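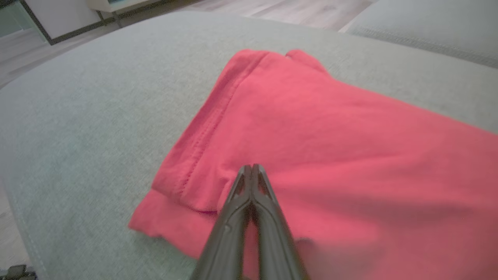
Laundry robots at Dovadeck back on the sofa after grip fault

Good news for anyone following the clothes-folding trials at Dovadeck: the two-armed folding system is running again, and the fault that stopped it in March has been tracked down to something wonderfully small.

The trouble began in the middle of a long run of T-shirts. The right arm closed on a hem, lifted, and then simply did not let go when it was told to. The left arm carried on with the next move as if all was well, and between them they pulled a shirt tight enough to split the side seam from hem to armpit. Nobody was near the arms and no one was hurt, but the emergency stop took longer to bite than it should have done, and that was enough for the team to switch everything off and call in Pluvgate, the firm that wrote the control software.

What they found is a lovely bit of detective work. Each gripper sends back a reading that tells the controller how far apart its fingers are. On thick cloth that reading is easy to trust. On a thin cotton hem the fingers are so nearly closed when they are holding something that the controller could read "holding a shirt" as "shut and empty". So it decided there was nothing to release, skipped the release step and told the other arm to go ahead!

It didn't happen often. The engineers went back through 2,000 logged folds and found 10 in which the release step had been skipped. In most of those the cloth slid free by itself and the fold was finished anyway, so the fault had been sitting there quite happily without being noticed. The torn seam was the first time it did any damage.

The slow stop turned out to be a separate matter. The stop signal was waiting in line behind ordinary movement commands, so the arms finished the move they were on before they paid it any attention. Pluvgate has now given the signal its own line straight to the motors (the old wiring plan, it seems, always meant it to have one). With the change in place both arms freeze 200 milliseconds after the button is pressed, wherever they are in the fold.

For the grip itself the fix has two parts. The controller now looks at the motor current as well as the finger gap, so it can feel that there is cloth between the tips even when the gap is next to nothing. And neither arm may pull until the other has reported that it is open or that it is meant to be holding on. If the two reports don't match, both arms stop and wait for a person to come over and have a look.

Trials restarted with the awkward stuff: thin T-shirts, and sports shirts with collars, which have extra layers at one end and hardly any at the other. They are being folded on soft grey upholstery, as they would be in somebody's living room, and it's a much tougher test than a flat bench because the cushion gives when a fingertip presses down.

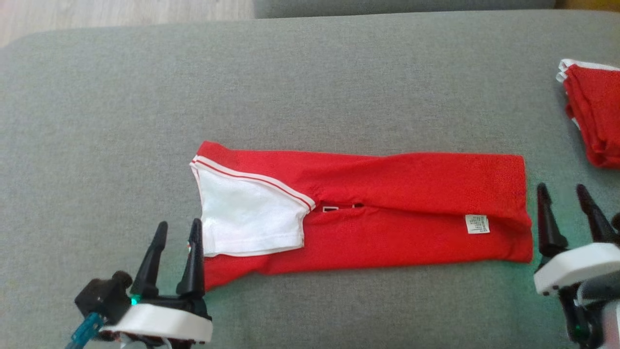
Hanan Rawashdeh would like to see the firm go further, and said that a stop button is only any use to a person who can reach it, so a home version ought to have one on each arm and another on the wall. Jenő Rácz was more relaxed about the button but wanted the skipped releases published in full, saying other teams using the same kind of finger sensor may well have the same fault and not know it.

Dovadeck says it will do just that. The log extracts and a plain-English account of both faults will go up on its website on 2026-10-09, along with the new stop-time measurements. The repair to the wiring is being copied over to the second folding station at Idano, which stays switched off until the work is done.

The T-shirt with the split seam has been kept, and is pinned up next to the workshop door.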